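Laundry and Appliances > Washers > Black clothes coming out of the front loader with gray fuzz

hazel_ro
Posted in June, 9:15 am
We do one dark load a week, mostly black shirts, and for the last month they have come out with gray fuzz along the seams. The washer is a Clakell front loader, bought used from a shop in Steltbridge. I clean the filter. I use liquid, not powder. What else should I look at?

mikkel_g
Reply 1
How full is the drum? Black cotton sheds on itself when it's packed tight. Leave a hand's width at the top.
Also check what happens after the wash. I used to drag mine out in one lump and half of it picked up dust from the door and the floor. Take pieces out singly and get them straight into something.

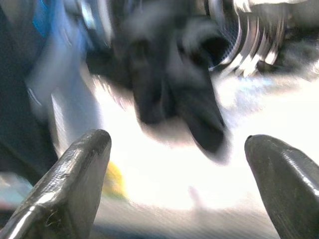 Reply 2
gilang_tjoa

I don't agree with Mikkel about the load. Mine is full every time and the shirts are fine. Look at the door seal. Pull the fold back and wipe all the way along with an old sock. The first time I did it I got a gray rope of lint out of there. Do it before the dark load and again after.

Reply 3
itzel_j

Both of you could be right. Turn everything inside out first, and keep towels away from it. One towel is enough to ruin a black load.
On unloading, I stopped using a wide basket on the floor. A bin on a stool in front of the door is a lot easier on the back. Black bin, red plastic stool, nothing fancy. Shirts still hang over the front of the machine on the way out, so wipe the front down too.

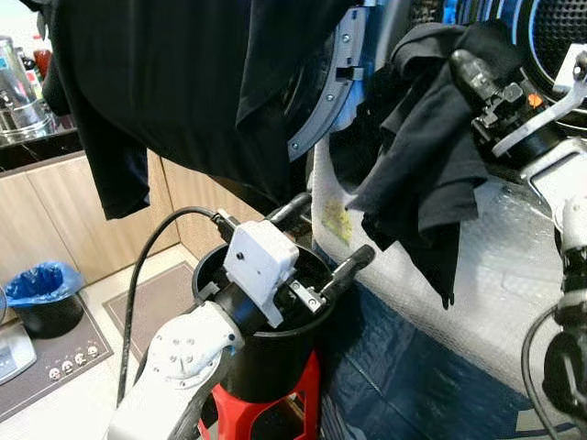
Steltbridge, June

Reply 4
hazel_ro

Update from me. I pulled the seal back like Gilang said and there was a lot in there -- hair, lint, a shirt button. Wiped it, ran it empty on hot, then did the dark load inside out with no towels. Better, but the two oldest shirts still have fuzz under the arms.
Itzel, doesn't the bin tip when a wet shirt drops in? My stools are all light ones.

Reply 5
itzel_j

It hasn't yet. Push the stool up close to the machine and keep the heavy things for last. If yours wobbles, put the bin on the floor and live with it.

Reply 6
elibariki_m

Old shirts will pill whatever you do. That isn't lint, it's the fabric itself. A Trernard fabric shaver takes it off, the small one is 19 dollars. Go slowly near the seams.
I'd skip the stool. A bin at that height gets in the way of the door on my machine, and I only have 4 feet of hallway to work in.

Reply 7
mikkel_g

Still say the drum is too full. Hazel, try it with half the shirts once and see.

Reply 8
hazel_ro

Will do half next time. Shaver is ordered.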